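Print | E-mail

Reading time: 2 minutes

Shared laundry: new cycle settings

The Clarnano washers on level 2 were reset in February. The default cotton program now runs at a lower temperature – the longer soak makes up the difference. Metered use over the test period was 409 kWh, against 503 kWh before the change.

Sorting

Wash reds apart from whites for the first few cycles. Loose dye transfers most readily in warm water, and the new program does not prevent it.

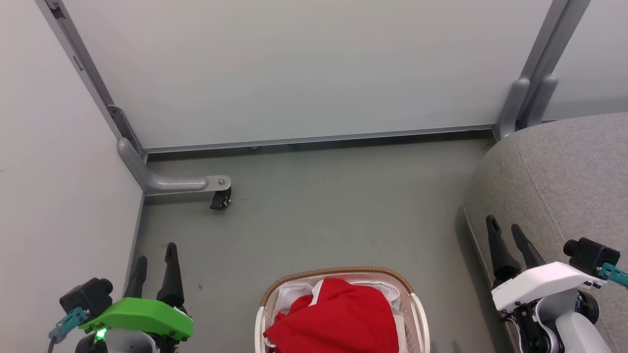

Faults

Report error codes to Peditz Building Services with the machine number. Drain filters are cleaned every seven weeks.

Contact | © 2021 Peditz | Back to top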